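From: Seren Bellis
To: Nerley Parents list
Date: 2022-12-27
Subject: Re: Starting solids when the first tries go badly

Hi everyone, and a special hello to Zuzanna, whose message I have read three times now because it could have been me two years ago!
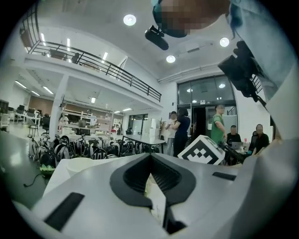 Seren Bellis
List moderator and feeding group leader, Nerley Parents

Zuzanna Kurek wrote:
> My son turned six months in November and I was so ready.
> I had the high chair, the little spoons, the whole thing.
> He hates all of it. He gags on sweet potato, he cries at
> the sight of the spoon, and the only thing he has ever
> swallowed on purpose was a bit of banana off my finger.
> My mother-in-law says I nursed him too long without
> giving him tastes. Did I miss some kind of window?

You did not miss a window, Zuzanna! Six months is when a lot of babies are just starting to get interested, and plenty of them need weeks of smearing and spitting before anything goes down. My daughter wore her avocado for a month. She is the one who now eats olives out of the jar.

I'd drop the spoon for a while. Put a soft strip of something on the tray, sit down with your own lunch, and don't look at him too hard. That last part was murder for me (I used to hold my breath every time her hand moved) but she could tell I was watching and she would stop. Ten minutes, then down he comes, no matter what's on the floor.
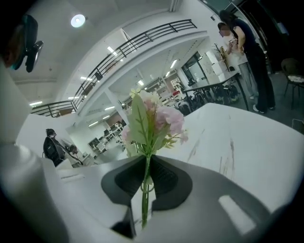

Nerley Parents Digest, No. 61

The gagging is scary and I won't pretend it isn't. It's loud, their eyes water, and then they go right back to chewing like nothing happened. Choking is the quiet one. If you haven't taken an infant first aid class, please do, and bring whoever else feeds him. I took mine with my husband and my dad and we all slept better. And if he gags on every texture, or he's coughing a lot during feeds, or his weight worries you, call his doctor and tell them exactly what you told us.

As for the banana off your finger – that counts! I would build on it. Try
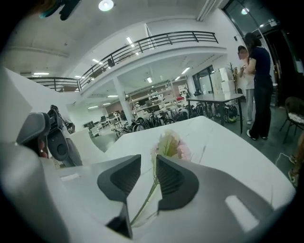 mashed pear off your finger, then the same pear on the tray where he can get his hands in it, and then maybe a preloaded spoon that he picks up himself. Lucyna's twins did the preloaded spoon thing and one of them loved it while the other used it as a drumstick. You really can't tell ahead of time, and I find that part so much fun.

Keep nursing just as you have been. He's still getting most of what he needs that way, so a lunch where he eats nothing is still a fine lunch. Do ask about iron at his next visit, and when you get to meats and beans and lentils, go as soft as you like. I used to thin lentils with my own milk and she'd lick it off a rubber spatula, of all things.

We also have our Thursday lunch table, where the babies eat together and make an unbelievable mess. There were 13 high chairs in the room last time! Some kids who refuse everything at home will grab a piece of toast when they see another baby chewing on it. Come even if he only sits in your lap.
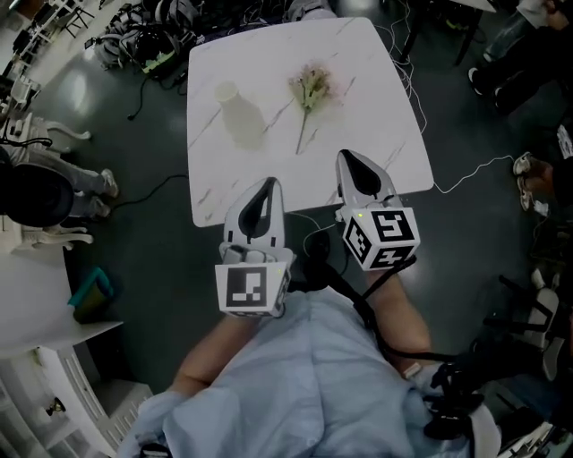 Rocío Echeverría wrote back to me off-list and said I could pass this along: her second boy took nothing but breast milk until nearly eight months, with his pediatrician keeping an eye on him, and then one evening reached over and took a fistful of rice off her plate. She'd like Zuzanna to know that she cried in the pantry over it more than once, and that she has a bag of long-sleeved bibs to give away.

Zuzanna, I'll save you a seat on Thursday. Bring a towel for the floor and a change of clothes for both of you.

Hugs,
Seren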